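Orley Makers Help > Robots and automation > Teaching by demonstration

Folding cloth with hand-held grippers: my demos are all over the place

Posted by palomino_jen

Hello all! I've been having a brilliant time with this and I'm only a little bit stuck, so please be kind. I'm teaching a two-armed robot to fold cloth by showing it the job with a pair of hand-held grippers, one in each hand, with a camera on the gripper. I do the fold on a bed at home, the recordings go off for training, and the arms in our shared workshop try to copy me.

I've recorded 27 demos so far. The first fold (bring the far edge towards you) is lovely when I do it. When the robot tries, it goes for the cloth in a slightly different spot every time, hovers, then closes on nothing. My friend Elvira Muñoz thinks I'm moving too fast. I think the cloth might be the trouble — it's plain black and so are the grippers. Has anyone here had luck with dark fabric? And should I go over to driving the arms by remote control instead?

Posted by tom_meltex

Oh, I love this stuff, welcome! I'd say Elvira is on to something, but speed is only part of it. I've been doing towels and pillowcases for most of a year and the same few things catch everybody.

First, look at where you grab. When you fold by hand you take hold of whatever bit of edge is nearest, and your fingers sort it out. The robot has no idea that any bit would do. If nine demos start at the corner and the rest start anywhere along the edge, it averages them and ends up somewhere daft in between. Pick one grasp point for each hand and stick to it for the whole batch. I go for a corner with the left and a corner with the right, left hand closing first, every single time.
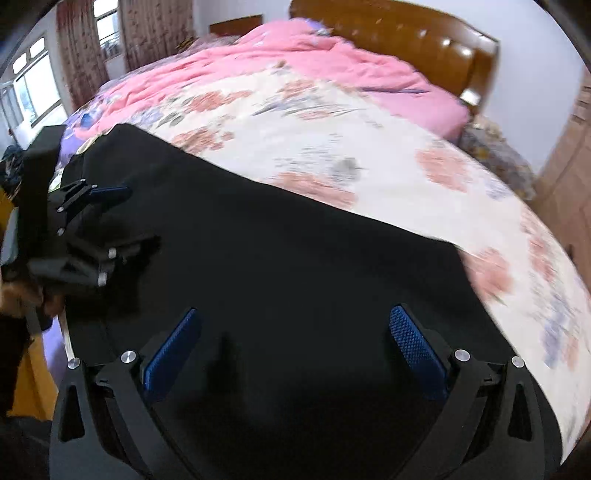

Second, slow down on the way in. Fast hands smear the picture, and the last bit before the jaws close is the part the robot needs most. I come in, stop for a breath with the jaws open, close, stop for another breath, then lift. It feels ridiculous for the first few goes and then you stop noticing!

Third, dark cloth. It can work, but you need to be able to see the edge. Black on a paler cover is fine. Black folded over black is where it gets nasty, so for the second fold try to have light coming across the cloth from one side. Mine went from hopeless to decent once I did the recordings at 3 in the afternoon with the curtains wide open. A flowery or stripy cover underneath is no bother as long as you change it now and again. If you always use the same one the robot gets oddly attached to it, and falls apart on a bare table.

And do keep your bad ones out of the batch! If you fumble a grasp and try again, either bin it or put it in a separate folder marked as recoveries. I'd feed those in later, once the plain fold works.

Posted by Proremlow

remote control is better, you get the real arms so it can't do anything the arms can't. hand-held ones let you reach in ways the robot won't manage

Posted by tom_meltex

Fair point about reach, and worth checking — if your elbows are going somewhere the arms can't follow, those demos are no use. But I've done cloth both ways and remote control was painfully slow for me. I'd fix the grasp points and record another small batch before changing everything.

Posted by palomino_jen

Thank you both! I watched my 27 back last night and I really do grab in a different place nearly every time, I had no idea. Left corner first from now on. I'll redo the lot with the pauses and post the results in August when the workshop opens again. Tom, do you let go with both hands together, or one at a time?

Posted by tom_meltex

Together, and open the jaws fully before you back away. Half-open pads drag the fold with them. Good luck, can't wait to see it!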